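Pusura – célula de dois braços para bancada
Demonstração com visita marcada, no espaço Vundero

A Pusura é uma célula fechada com dois braços robóticos, feita para trabalhos de apanhar, separar e arrumar ferramentas de mão. Quem pensa comprar ou alugar pode vê-la trabalhar antes de decidir. As visitas são feitas em grupos pequenos e cada grupo fica junto da célula durante toda a sessão. 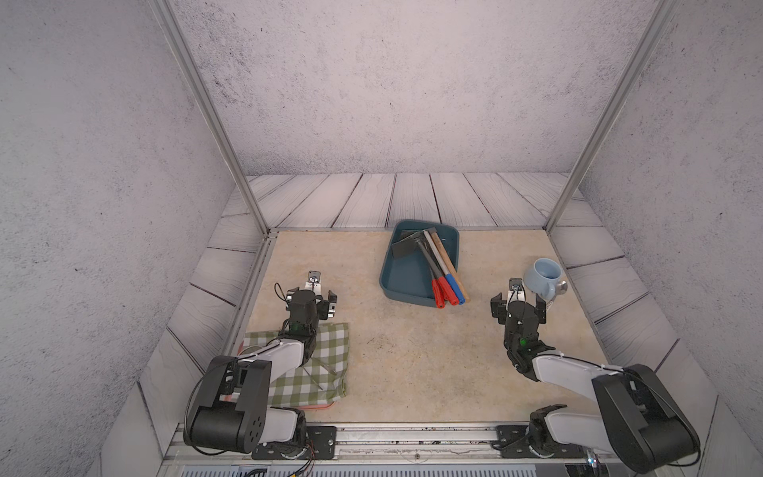
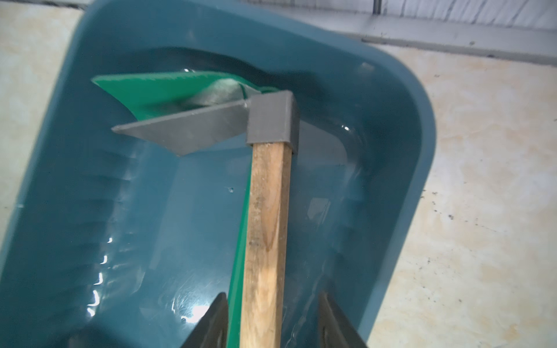 Martelos e marcadores no tabuleiro, e uma sachola na tina com água.

O que se vê na visita

A sessão dura 58 minutos. Na primeira parte, Canan Işık mostra os movimentos básicos: aproximar, abrir a pinça, fechar, levantar. Depois os braços trabalham com objetos de formas e pesos diferentes. A parte com água vem sempre no fim, porque os reflexos na superfície tornam a leitura das câmaras mais difícil e queremos que os visitantes vejam também as tentativas que falham. Quando o braço não consegue pegar à primeira, não paramos a sessão – a tentativa repete-se e o operador explica o que mudou.

Pode trazer as suas próprias peças. Pedimos que pesem menos de 1,5 kg e que não tenham lâminas afiadas. Peças com óleo devem ser limpas antes.

Características

Dois braços com pinça paralela de dois dedos
Câmara montada em cada pinça
Enclausuramento com paredes laterais e de fundo
Base dos braços fixada em calha metálica
Peso da célula completa, sem embalagem: 1.460 kg
Ciclos incluídos no contrato de ensaio: 2.000

Preparação do local

O chão deve ser plano e aguentar o peso indicado. A instalação é feita pela Coşkun e inclui um dia de formação para dois operadores. Para trabalhos com água é preciso pedir a proteção adicional no momento da encomenda – mais tarde também se pode montar, mas a célula fica parada durante esse serviço.

Marcação

Cada grupo tem no máximo 20 pessoas. As inscrições fazem-se com Ginette Lecomte, pelo formulário desta página ou no balcão da Vundero. Em agosto não há visitas. Os clientes da região de Memel podem pedir uma demonstração por vídeo, com Hacer Tuncer, nas mesmas condições.

Ficha atualizada em 2024-03-07.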